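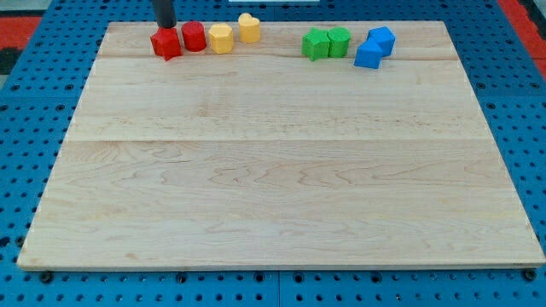

4.3 Premature contact during block pushing

The most frequent fault in the September runs was contact before the commanded height was reached. The policy sends planar targets only; height is held by a separate loop on the Zera controller. When the end effector came down over a block instead of beside it, the tip pressed on the top face and the loop kept driving toward its setpoint until the force limit tripped. We logged 43 such stops in 2000 episodes.

Figure 3. Workspace with the eight blocks near the far edge of the board and the end effector over the red star.

Most stops happened when the start pose was drawn close to a block at the far edge of the board. The reset script checked the distance to block centers but ignored their outlines, so the points of the star fell inside the allowed zone. In four cases the protective stop did not release by itself and the arm had to be backed off by hand -- with the drives off, as the lab rules require.

We changed the check to use the full outline and added a pause of 200 ms before descent. The fault did not appear again in the next test set. Daranee Jaidee reviewed the logs and found one stop that we had wrongly labeled as a network timeout; it is included in the count given here.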